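Gripper comparison, Zukano vs. Drerken - speaker notes

Slide 4. Start with the vendor claim, read it slowly. Drerken says two fingers will hold "any household shape." Pause. Ask who in the room has heard that before.

Say up front that the first round was all in simulation. 400 grasps per gripper, same controller, same wrist camera view. I don't trust the totals yet and they shouldn't either. Contact in a simulator is as sticky as you set it.

Slide 5. The cylinder over the red bowl. A smooth upright cylinder between two fingers is about as kind as a test gets. Point at the ball in the bowl and the bottle on its side - those are the shapes I'd want numbers for.
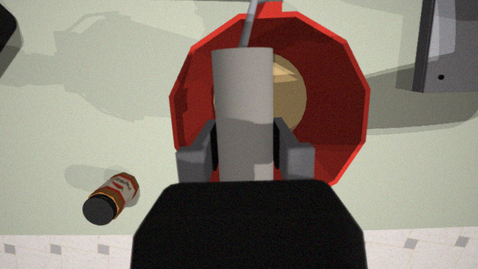 Barry Yeoman wrote back on the draft that I'm being too hard on easy shapes, and that a gripper which can't hold a cylinder in simulation isn't worth bench time. Fair. Passing still tells me very little.

Slide 6. Friction settings. Rosalinda Gatchalian reran the Zukano set with friction turned down and almost 6 in ten holds went away. Don't rush this one.

Last slide: bench tests in January. No ranking before then. Take questions.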